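Lina Nassar

I promised some of you to write down what I learned about glaucoma in my first year as a patient. I am writing it in pieces, in the evenings. I am a patient and English is my third language, so please be kind with both.

First, the word. Glaucoma is a group of diseases where the optic nerve gets damaged slowly. The nerve is the cable between the eye and the brain. What the nerve has lost does not come back with any treatment we have today.

Often the pressure inside the eye is too high. There is a clear fluid in the front of the eye, it is made all the time and it must also drain all the time. If it drains badly, the pressure goes up and the nerve suffers.

But some people have damage with a normal pressure. My aunt is one of them. For years she was told her numbers were good, and her numbers were good, and still she was losing part of her vision on the left side.

I felt nothing. No pain, no redness, no headache. I went to the optician for new reading glasses and she looked at the back of my eye much longer than I expected. Then she wrote a letter and told me to take it to the eye clinic.

(There is another type, angle closure, which can come suddenly with strong pain, blurred vision, rings around the lights and vomiting. This is an emergency and you go to the hospital the same hour. Mine is the slow type, open angle.)

The clinic is Altberg, on the hill. Bus 222 from the market stops in front of the door. Go in good time, the desk for registration is on the ground floor and the eye department is upstairs in room 13, which has a very small sign.

What they did on the first visit: pressure with the blue light and a numbing drop, thickness of the cornea, a look at the drainage angle with a special contact lens, a scan of the nerve, and the visual field test.
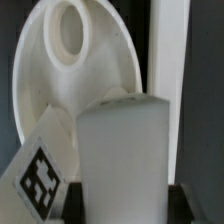
White plastic, seen from close.

About the thickness of the cornea, I did not understand why they measure it. Dr. Sayegh explained that a thin cornea can make the pressure look lower than it is, and a thick one can make it look higher. So the same number can mean different things for two persons.

The visual field test is the one everybody complains about. You put your chin on a support, one eye is covered, you look at a central light and press a button each time you notice a small light somewhere else. It feels like an exam that you are failing.

You are not failing. The machine makes the lights weaker until you can't see them, it is looking for the limit. A person with perfect eyes also misses a lot of them. I wish I had known this before, I came out of the first one almost crying.

Blink normally during the test. If you are tired, tell the technician, the test can be paused. My first result was so bad in quality that they repeated it in July, and the second one was much better to read.

Drops now. My drop is called Stivomus, one in each eye in the evening. It is a small bottle and it is stupidly easy to miss your eye with it. In the first week I mostly watered my cheeks.

How the nurse taught me: wash the hands, head back, pull down the lower lid so it makes a little pocket, look at the ceiling, one drop in the pocket. Then close the eye gently and press with a finger on the inner corner, near the nose, for two minutes.

The pressing keeps more of the medicine in the eye and less goes down to the nose and throat. Before I learned it I could taste the drop in the evening tea.

If you have two different drops, leave at least five minutes between them. If you put the second one immediately, it washes out the first. My aunt has two and she uses the kitchen timer with the tomato.

And contact lenses - ask before you use drops with them. With mine the lenses must come out first and wait fifteen minutes.

A question from Tuesday's replies: what if I forget one? My leaflet says take the next one at the normal time and don't double. Your leaflet can say something else, so look there or call your pharmacist.

I put the bottle next to my toothbrush. Before this it was in the bedroom and I forgot it maybe once a week. I also set the phone alarm, but I was turning it off without moving from the sofa, so for me the toothbrush works better.

Side effects, my own. Red eyes in the first weeks, then less. My lashes became longer, which my sister finds very unfair. The doctor also said that the color of the iris can get darker with this family of drops, and that this change can stay.

Please tell the eye doctor about asthma, a slow heart, or any heart medicine. Some glaucoma drops are not suitable for those people. A drop looks like a small thing but it does go into the body. I had not even written my inhaler on the form.

Also tell them about steroids. Tablets, sprays, creams near the eyes, all of it. In some people steroids push the eye pressure up.

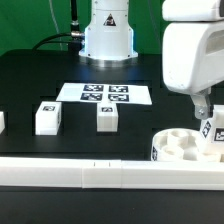 Rumdale, 01/08/2019

Back from the check today, so I continue. Pressure is down in both eyes and the nerve scan looks the same as last time. In this disease "the same" is the good news. I bought myself a cherry pastry at the station.

I asked Dr. Sayegh about "target pressure", a word I kept seeing in my letters. It is the pressure they want for my eyes, chosen from how much damage there is already, my age and how fast things are changing. Another patient has another target.

So please don't compare numbers in the waiting room. I did this with a very nice man and we both went home worried for no reason.

He also told me that pressure moves during the day. My appointments were always in the afternoon, so next time they want me at 7 in the morning. The 222 does not go so early, my sister will drive me and I will hear about it until Christmas.

Laser. Many of you asked. The one they offer for my type is called SLT, it helps the fluid to drain better. It is done sitting, with numbing drops, and you go home the same day. For some people it can be the first treatment, before any drops.

It does not work for everyone, and the effect can fade after some years. Sometimes it can be repeated. I did not decide yet. I am doing fine with the drops and the doctor is in no hurry, so I am also in no hurry.

Surgery exists too, for when drops and laser are not enough. I know little about it and I prefer not to write about what I don't know. If someone here had it and wants to share, please reply under this post.

Driving. I was very afraid of this question and I waited three visits before asking it. The answer for me was yes, still allowed, both eyes together see enough. The rules are different from country to country, so ask at your own clinic, and ask sooner than I did.

At night I see worse than before, mostly when it rains. I told the doctor and he checked for cataract also. A small one is starting, nothing to do for now. So, one more thing in the folder.

Exercise: walking is good. I was told to be careful with head-down positions in yoga, they raise the eye pressure while you are in them. My teacher gave me other positions and was very relaxed about it.

Family. Glaucoma runs in families, and brothers, sisters and children of a patient have a higher risk than other people. I wrote to all my cousins. Two of them went for a check and one is now being followed every year.

The rest answered that they see very well. So did I! I could read the smallest line on the chart on the day they found it. Central vision can stay good for a long time, and the brain fills the holes at the sides so you don't notice them.

Someone asked for a book. The clinic lent me one with over 300 pages and I read perhaps a third. The chapter about the visual field printouts was the useful one for me. I have to bring it back in September, I will post the title when I find where I put it.

Small thing about pharmacy: order the next bottle when you open the last one. In the summer my pharmacy had to wait for the delivery and I was two evenings without. I called the clinic and they told me where to get one, but I slept badly.

And write the opening date on the bottle. Mine must be thrown away four weeks after opening, even if there is something left inside.

Things I still want to ask at the next visit: if the drops without preservative would be better for my dryness, and how often I will need the field test from now on. If you have a question I can add to my list, put it here before the weekend.

To Marta's mother, who reads this without an account: yes, call them on Monday, say that you have seen the shadow since the spring. If it gets suddenly worse or you see flashes, don't wait for Monday.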